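July, evening

Rain from before breakfast until the middle of the afternoon, then that thick gray light that makes the apartment look like five o'clock all day. I had planned to take the bus out to Prestasbridge and look at the secondhand shelves, and I didn't go. Stayed in and did the coasters and the mugs, which I have been putting off since the move.

Up at ten past seven. Toast, one egg. Read the rest of the library book with my feet on the radiator even though the radiator is off. It was not as good as the first one. The brother turns up again near the end and everyone forgives him, and I didn't.

The box of kitchen things from Prothero Street has been under the coat hooks since we got the keys. I knew what was in it, more or less. The coasters were in a bread bag with a knot in it that I ended up cutting. They do not match. I bought the light ones first, then the dark ones came from Zdzisław when he cleared out his mother's place, and the reddish brown ones I don't remember getting at all. I used to mind that they didn't match and today I didn't much. They are all round and nearly the same size, and once a mug is sitting on one you only see the rim of it anyway.

Started by trying to decide the order. First I went light to dark. Then I thought it would be better to mix them, and then I went back to light to dark, mostly. The light tan ones on the left, the browner ones going right. I had the black blanket with me, the one with the big cream flowers, and it ended up pushed into the back corner. It takes up far more room than you would think a blanket could. Put the gray one down past the end of the row to see how much space it needed and left it there while I thought.

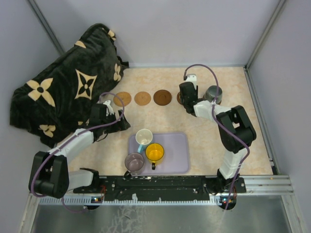
Ryszard Chmielewska: Felt on the bottom of the dark ones or they will slide every time somebody picks up a mug. I did mine with the sticky kind you cut to shape. Also check them for a wobble, the old ones warp if they were stored standing up.

I did check for a wobble after reading that. One of the dark ones rocks a little if you press the edge. Turned it over and it rocks less. Leaving it that way up. Felt is on the list, though the last time I bought sticky felt it was for the chair legs and it was off and under the fridge inside a month.

Stopped for lunch at half past twelve. Soup from the freezer, the lentil one, labeled "chicken." I don't know why I label things when I'm tired. Had it with the heel of the loaf. Need bread tomorrow, and dish soap, and the small trash bags. The Fuvico ones are up to 39 cents each if you buy the short roll, so I'll get the long roll and find somewhere to keep it.

Zdzisław called while I was washing the bowl. He is at the Stemar office for the rest of the week and the hotel has given him a room next to the ice machine. He wanted to know if the yellow mug had turned up. I said which yellow mug, there are two that you could call yellow. He said the one you can see through. I told him it was in the box with the others, wrapped in a dish towel, and he was happier about that than about anything else I said. He asked if I had been to the bank and I said it was raining. He said the bank is indoors.

After that I did the mugs properly. Washed them all, including the ones that had been packed clean, on account of the newspaper. The ink comes off on your hands and I don't want to drink it. Dried them with the blue towel and then with the other towel when the blue one gave up. The cream one has the long handle that I like, you can get your whole hand through it with a glove on. It was the one I took down to the car on cold mornings at the old place. The pale blue one has a small mark inside near the bottom that has been there as long as I've had it. I tried baking soda on it again. No change.

Then where to put them. The hooks under the shelf at Prothero Street were fine but there are no hooks in this place and I'm not drilling until the landlord answers my message. So the plan for now is a row, one mug to a coaster, out where we can reach them, and the rest of the crockery stays in the cabinet over the sink. I wanted the handles all facing the front. Zdzisław puts mugs down any way they land and then turns each one around to pick it up, and it makes a scraping sound that I can hear from the bedroom. If they start out facing the right way there is at least a chance.

See-through yellow on the left of the mugs, then the blue, then the cream, then the smoky gray on the right end. I tried the gray next to the yellow and it looked muddy. The cream and the blue look well together. I'd have put a mug on the left-hand coaster too but I like having one free. That is where the glass of water goes, or the tea bag saucer, or whatever I'm carrying when the phone rings.
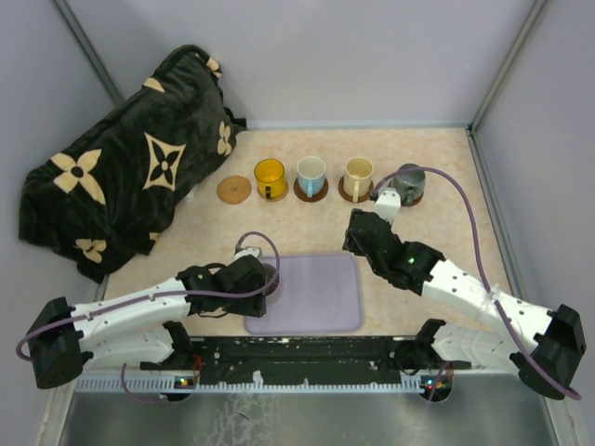 Four mugs and a spare coaster. Blanket still not folded.

The blanket. I meant to fold it and put it away in the closet before I did anything else, and it was the last thing I got to. It's a very soft one and it slides. You get one corner to the other corner and the middle drops out. I tried it on my own with my chin, the way my aunt did sheets, and got a mouthful of fluff. In the end I laid it out on the bed, folded it in half the long way, then in half again, and rolled it. Rolled, it fits on the upper closet shelf next to the spare pillow, with the flowers facing in so the cream parts don't pick up dust. It picks up everything else. I went over it with the lint roller and used ten sheets on half of one side, then quit.

I also wrote to the landlord again about the hooks. Kept it short. Asked about the bathroom fan while I was at it, and about the front door, which you have to lift slightly to lock. I've stopped noticing that I do it but Zdzisław still swears at it every evening.

Around four the rain let up and I walked to the corner and back to have been outside. The woman with the gray dog was out. The dog does not like puddles and has to be carried over them. Bought a lemon and a newspaper. Paid the parking bill by phone when I got in, and that took longer than the walk.

Money for the move so far: I added it up on the back of the soup label. It comes to a little over what we said, mainly the van and the second set of keys. We put 500 aside for things for the kitchen and have hardly touched it, so I might look at a proper shelf after all. Not a big one. Something that would hold the mugs and the sugar and the radio. Measured the wall next to the window and wrote the number on my hand and then washed my hands. Measure again tomorrow.

Supper was potatoes and the last of the beans. I had tea afterward in the cream mug and put it back on its coaster with the handle facing the front, and then had to get up again and wash it, as I'd put it back dirty.

The empty box is flattened and behind the door. There is one more from Prothero Street, the one marked "various," and I looked into it long enough to see extension cords and the cheese grater. That can wait for a day when he's home.

Bed by ten. Window open a crack. Set the alarm for the bank.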